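Subject: Re: [tidy-desks] The snack and packet drawer – where do you even start?

Last updated: April

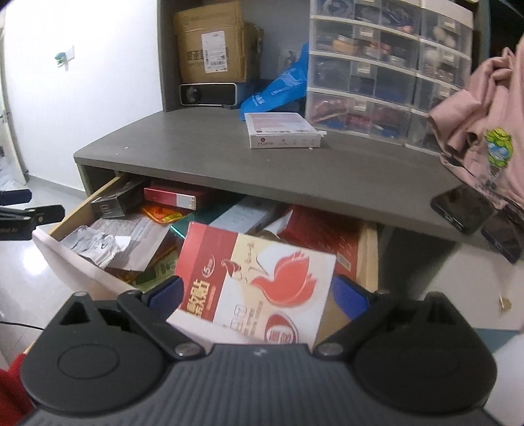
What the original message said

> Hello all, long-time reader, first-time poster. My desk drawer at work has turned into a sort of cardboard soup. Boxes on boxes, packets wedged down the sides, a bit of foil that has been in there longer than I have. Every time I want one thing I end up taking out six. I've tried dividers from Barta and they just popped up out of the way as soon as I filled the drawer. I also tried having a big clear-out, which lasted until the next delivery. Does anyone have a way of keeping a drawer full of odd-sized boxes in order? I don't want to throw much away, I use nearly all of it. The drawer is wood, fairly deep, one wide space with nothing fixed inside.

My reply, with apologies for the length

Oh, I do love a drawer question! I read yours over breakfast and had to go and pull mine out again straight away. As you'll see, the front of mine is white, the rest is pale wood, and it gets packed right up: upright boxes at the back, flat ones in the middle, packets in whatever gap is left. So I am not writing to you from a position of purity. But I have got to the stage where I can put my hand on what I want, and I'm really pleased with it, so I'll tell you how it goes.

First thing – take out the box that's on top of everything else. Every drawer has one. In mine it's the cream and white one with the red band and the big red bird on the face, and it's such a handsome box that I always leave it till last to put away, which of course means it lives on top and hides everything under it. Lift that out and you can see what you've got. With the bird box up in the air I could spot a green packet at the front left that I had completely forgotten about. I was delighted.

Then sort by how things want to stand, and forget what's in them for the moment. I know the usual advice is tea with tea and plasters with plasters, and in a kitchen with ten drawers that would be lovely. In one drawer under a desk the shape matters more. I have three lots:

- Standers. Stiff boxes that hold themselves up on end. These go along the back and the right-hand wall. I've got a dark grey and black one in the back left corner, and a big red one leaning on the right, and between them they hold the rest in place much better than any divider did.
- Liers. Flat boxes, anything that falls over if you look at it. They go in the middle, two deep at most. Three deep and you're back to cardboard soup.
- Floppies. Packets, sachets, foil. These go in last and towards the front. My orange packet is a floppy and so is the crumpled silver foil, which at the moment is sitting on top of a paper box on the left side. I've been meaning to find it a proper place since last April.

About dividers: I had the same trouble as you with the Barta ones, they're made for cutlery and socks and they don't like being leaned on. Somebody on this list (a good while ago, it was in the big thread with 59 replies) recommended the Pillen trays, which are low and a bit grippy underneath. I bought one and used it for a month and it was fine, but it took up the width of a whole box and I wanted the box more. If your drawer is wider than mine then do try it. Mine's on a shelf now, holding envelopes.

The other thing that made a huge difference was getting the small stuff out of the drawer altogether. I've got a clear plastic organiser on top of the desk, white frames, rows of little see-through drawers, with small white tags. All the tiny red and brown and blue bits live in there. Before that they were loose in the bottom of the big drawer, under everything, and every time I shut it there was a noise like rain. If you only do one thing from this message, do that one! You don't need anything smart. The Dodotetti ones are nice and the drawers slide well, but I've seen good ones at car boot sales. Write the tags in pencil first because you will change your mind. I've changed "washers" four times.

I also keep one small box out on the desk top. Just the one. At the moment it's a little white one with pink and red printing on the lid. Whatever I'm reaching for most that week gets to be the desk box, and when something else takes over, the old one goes back in the drawer. It stops me rummaging ten times a day, and most of the mess in my drawer came from rummaging.

Your point about deliveries is a fair one and I haven't got it licked either. What I do is open the drawer before I open the parcel. If there isn't a gap, something has to be finished off or taken home first. It works perhaps two times out of three. The third time the new box goes on top and I'm back to looking at the bird.

A few odds and ends:

Flatten empties on the spot. I once found two boxes in there with nothing in them at all, standing up very proudly at the back.

Turn printed faces towards you or upwards. I can tell most of mine by colour now. The teal one is only showing an edge and I still know it straight off.

Don't line the drawer with anything slippery. I used an offcut of Climalix sheet that was left over from the window job and every box slid forward when I opened it.

Do write back and say how it goes, and if you can manage a picture I'd love to see it. I could look at other people's drawers all day. And if anyone else has cracked the foil problem, please speak up – I've tried folding it, rolling it and putting it under something heavy, and it always comes back to the top.

Happy sorting!

Recent threads on this list

Small parts: tags, labels or just remember? (100 messages)
Pillen trays, narrow or wide
What goes in the top drawer
Nice boxes you can't bring yourself to throw out (445 messages)
Sticking runners on old wooden drawers
Swap shelf: Dodotetti organiser, two drawers missing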